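I've been making chicken adobo most weekends since November, and I think I finally have the garlic where I want it — soft and brown, never bitter. Two heads for three pounds of thighs, which I know sounds like a lot!

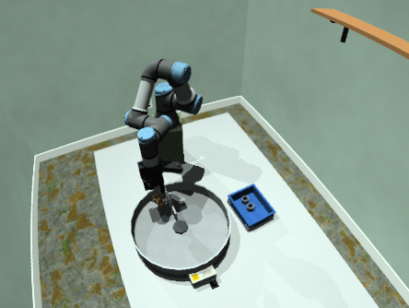 My trouble was always the sauce, which stayed thin and sharp however long I stood there stirring it. What helped was giving the chicken more room. A big round metal pan, wide like that one, lets the vinegar cook off while the meat browns at the edges, and then you can turn the heat down and go fold some laundry.

I still add the bay leaves late, and I still serve it over too much rice.

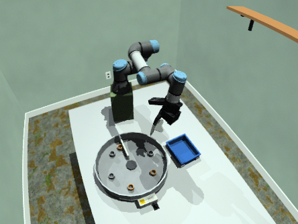 Charito Dagdag wrote to say that her family never stirs until the vinegar has boiled, and that I should try coconut milk at the end. I'm doing that on Sunday, with the last of the thighs from the freezer.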